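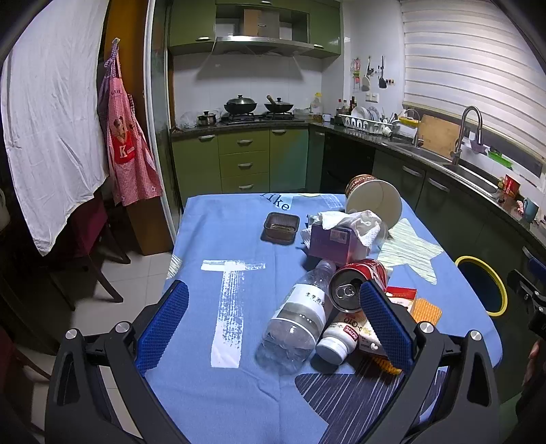

A water bottle, a soda can and a supplement bottle among other items on a kitchen table.

Fustus Household Services
Kitchen and Pantry Guidance for Residents
Sorting and Storing Empty Containers

Residents are asked to sort empty containers at home before bringing them to the collection room. The guidance below applies to all apartments in the Godoy and Cinis buildings and replaces the sheet issued in October.

Before you begin

Clear a table or counter and cover it with a cloth that can be washed. Keep a damp rag and a small bowl for caps within reach. Most households can complete a week of sorting in around 6 minutes.

Plastic bottles

Empty the bottle fully and rinse it once with cold water. Leave it upside down in the dish rack until it has drained. Press the sides flat and replace the cap, as a capped bottle holds its shape and takes up less room in the bag. Paper labels may be left on. Full plastic sleeves should be cut off with scissors and placed in the household trash.

Drink cans

Rinse and drain. Tabs should stay attached. Cans may be crushed by hand, but should not be folded to the point where the metal splits. A can that has held cooking oil must be washed with dish soap first.

Vitamin and supplement bottles

Remove any cotton, paper inserts and drying packets. The packets go in the trash and must be kept away from children and pets. Leftover tablets should not be poured down the sink; return them to a pharmacy that accepts them. Check the number on the base of the bottle. Numbers 1, 2 and 5 are accepted in the blue bin.

Glass

Jars of up to 600 ml are accepted with lids removed. Stubborn labels will loosen after soaking overnight in warm water with a spoonful of baking soda. Broken glass should be wrapped in newspaper, marked, and handed in at the desk in Room 606.

Odors and insects

Wipe the inside of the household bin with equal parts white vinegar and water whenever the liner is changed. Fruit flies usually come from juice left under caps, so wash caps separately in the bowl. Do not mix vinegar with bleach under any circumstances.

Collection bags

Pririk bags are available at the front desk, up to 3 per apartment each month. Tie bags at the neck and do not leave them in the hallway. The collection room closes at 9 p.m.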